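Thread Index | Previous | Next | Reply | List Home

Re: [menbridge-home] Reupholster or replace?

Meriem Bouzid wrote:
> The Virama shop quoted me 286 to redo the chair. They say
> it will be "good as new" and last 40 years. Worth it?

Forty years according to whom? The shop that wants the 286, I assume. I'd like to see the frame before I believed any of it.

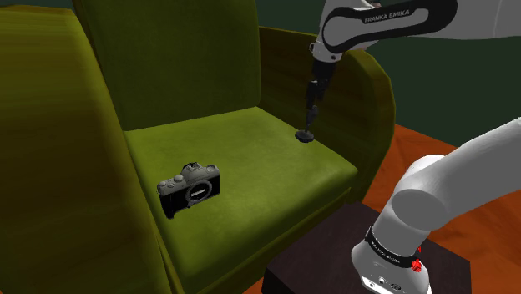

Green upholstered armchair, back and seat.

Fabric is the cheap part to promise. Ask them in writing whether the price covers new webbing and foam, or just a fresh cover over whatever is in there now. Kyriakidis quoted me 221 last February and the foam turned out to be extra, along with pickup, along with the welt cord.
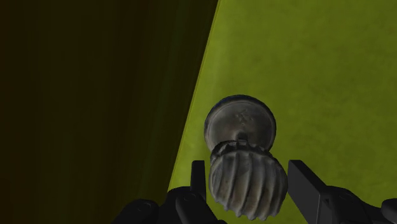
I'm no kinder about buying new. My Plonano chair had a 5 year warranty that left out the cushions, the legs and "normal sitting." Read that last one twice.

Get a second quote and don't leave a deposit until you have it. And who picked 40, anyway?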